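Skip to content
Home Music Animals Space How Things Work For Teachers

How Does a Band Make a Song Together?

Reading time: 4 minutes

A band is a group of people who play music together. Some bands have two people in them and some have a dozen. Most rock bands have four or five. Each person has a job, and the song only sounds right when all the jobs fit together.

In this article we will follow a band called Skastitz. The members are Hajnalka Győri, who sings, Édgar Chávez, who plays guitar, Kinga Szekeres, who plays bass, and Kulsoom Chaudhry, who plays drums. They practice every Saturday in Kulsoom's garage.

Who does what?

The drummer keeps the beat. The beat is the steady pulse that makes you tap your foot. If the drummer speeds up, everyone else has to speed up too.

The bass player plays low notes. A bass looks like a guitar with a longer neck, and it usually has four strings. Low notes can be hard to pick out when you listen to a song, but you would notice if they went away. The music would sound thin.

The guitar player often plays chords. A chord is three or more notes played at the same time. Sometimes the guitar plays one note after another instead, and when the guitar takes over for a while, that part is called a solo.

The singer sings the melody, the part you hum later. The words of a song are called lyrics.

Where does a song start?

A song can start with almost anything. It might be a line of words, a few chords, or a drum pattern. Hajnalka keeps a notebook for words she likes. Her first song for the band was called "Green Beetle," and she had only two lines when she brought it to practice:

Green beetle, where do you go
When the grass is under the snow?

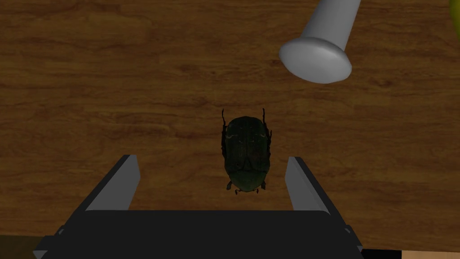

Building the song

Édgar tried some chords under those two lines. The first ones sounded too cheerful, so he changed one of them to a minor chord. Minor chords often sound sad or serious. Major chords often sound bright.

Then Kinga listened for the lowest note in each chord and played it on the bass. Kulsoom tapped on her knees until she found a beat that matched how fast Hajnalka was singing. After that she moved to the drums.

Most songs are made of parts that come back again. The verse tells the story, and its words usually change each time. The chorus comes between the verses, and its words mostly stay the same. Many songs also have a bridge. A bridge is a part that sounds different from everything else and usually comes only once, near the end.

Skastitz wrote three verses, a chorus and a bridge. Later they took one verse out because the song was too long.

Practice

Once the parts are ready, the band has to play them many times. They played "Green Beetle" 43 times before they performed it. Kulsoom made a pencil mark on the garage wall for each one.

Bands do not always play the whole song at practice. If one spot keeps going wrong, they play just that spot, slowly. When it works, they play it a little faster.

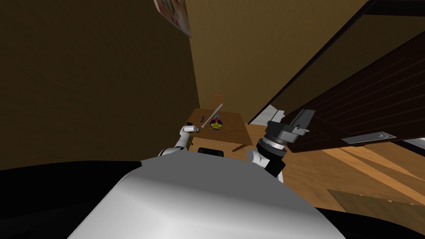 Playing slowly feels strange at first. Your hands want to rush ahead to the part they know. Some bands use a metronome, a tool that clicks at a steady speed. The speed of music is called the tempo, and it is measured in beats per minute. At 67 beats per minute, a song feels slow and calm. Many dance songs are nearly twice as fast.

The first show

A concert by a band is often called a gig. Skastitz played their first gig in February at a small hall called the Brelluleck. There were 40 people in the audience.

Before a gig there is a sound check. The band plays a little of each song while a sound engineer listens. The engineer that night was Judit Szabó. She used a mixing board, a panel with a slider or knob for each microphone and instrument. She turned the guitar down and the singing up so that people could hear the words.

The band wrote a list of their songs in order and taped it to the floor. This is called a set list. Theirs had 10 songs on it, and "Green Beetle" was fourth. Édgar forgot the bridge and played the chorus again. The others heard him and followed along. Listening to each other is part of the job too.

Words to know

Beat: the steady pulse in music
Chord: three or more notes played together
Melody: the main tune
Tempo: how fast or slow the music goes
Gig: a show played by a band

Try it yourself

Pick a song you like and listen to it four times. The first time, listen only to the drums. The second time, listen for the lowest notes. Next, follow the guitar or piano. The last time, listen to the singer, and raise your hand when the chorus begins.

We use cookies to remember your settings. Ask a grown-up before you change them. Accept Settings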